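Lekidine bin-handling cell

The Lekidine bin-handling cell is a single-arm workstation for moving small parts between open bins. It is installed at the Plerketness works and exists in two forms, the physical cell and a simulated copy used to prepare and check changes before they are loaded. 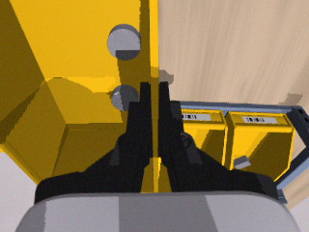 Layout

The cell is built on a wooden tabletop. A large yellow bin serves as the main container, and smaller yellow bins stand side by side in a blue-grey rack. The smaller bins carry barcode labels on the front lip. The simulated copy reproduces the bins, rack, labels and table grain, with hard shadows cast by a single light source.

The arm carries a parallel gripper with two black fingers driven by linkage arms from a rounded grey housing. Large bins are taken by the wall, one finger inside and one outside, and the grip force is set separately from that used for parts.

Setting up

Set-up begins in simulation. The table height is entered first, then the position of the rack, then the resting position of the large bin. The wrist view is compared with a stored reference view, and the rack position is corrected until the two agree to within 2 mm.

The wall grip is taught next. The arm is brought to the bin with the fingers open and parallel to the wall. The fingers are closed at low speed until both tips touch. If one tip touches before the other, the bin is pushed sideways, and any round parts lying near the wall may roll. The approach point is then moved towards the late finger and the grip is repeated. A set-up is accepted after 6 clean grips in a row.

Values are copied to the physical cell through the Nuneck controller, which holds them as a numbered job. The standard wall grip is job 115. Jobs copied from simulation run at reduced speed until released by the shift.

Maintenance

The finger tips are wiped at the start of each shift and replaced in pairs. The linkage joints are checked for play with the arm powered down — a loose joint shows first as uneven closing. Barcode labels are renewed when the reader rejects them.

Fault 826 is raised when the fingers close fully without meeting a wall. The usual causes are a bin set down out of place or a rack that has been knocked. The controller keeps the arm still until the fault is cleared by hand.

See also: Ndung'u rack, Wall grip, Wrist view

Filed under: Robot cells | Materials handling | Set-up and maintenance
6 comments · 115 shares
Contact the editors · Back to top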